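4. Marking out your counter and setting the bowl

I've set up the Lendier stand mixer kit in three different kitchens now, and this is the step I used to rush. Don't! Ten minutes with a roll of tape saves you a lot of sliding bowls and flour on the floor later on.

What you need: painter's tape (I like blue, it shows up on pretty much any counter), a damp cloth, a dry cloth, and the big clear glass bowl from the Nuncombe box. Leave the lid and the pouring collar in their paper for now.

1. Wipe the counter down and let it dry all the way. Tape won't hold on a damp surface, and it really won't hold on an oily one.

2. Run one strip of tape straight away from you, front to back, where you want the middle of your work area.

3. Lay a second strip across it, left to right, so you get a cross. Press both down with your thumb, working from the middle out.

4. Add a few shorter strips off to the sides for your ingredient spots. Mine are never perfectly straight and it doesn't matter one bit.

5. Set the bowl down over the cross. Look straight down through the bottom and nudge it until the cross sits where you want it. 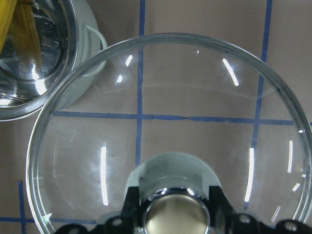
The lines will seem to bend or jump a little through thick glass, so if you're fussy about centering (I am), check against the tape outside the rim as well. Give the bowl a gentle push with one finger. If it slides, lift it, wipe the base and try again.

6. Buff off any smudges with the dry cloth. Haze on the glass makes it harder to see dry flour hiding at the bottom when you mix.

Note: The Kinilska bowl from the older kit is narrower, so make your cross first and measure your side strips after. My side strips for that one are 200 mm out from the center, and 216 mm for the Nuncombe.

Caution: Don't put a cold bowl on a hot counter, or pour boiling water into one straight from the fridge. Glass can crack.

Caution: Lift with both hands under the bowl, never by the rim.

If you're using the Qiu scale, skip to section 7 before you add anything to the bowl.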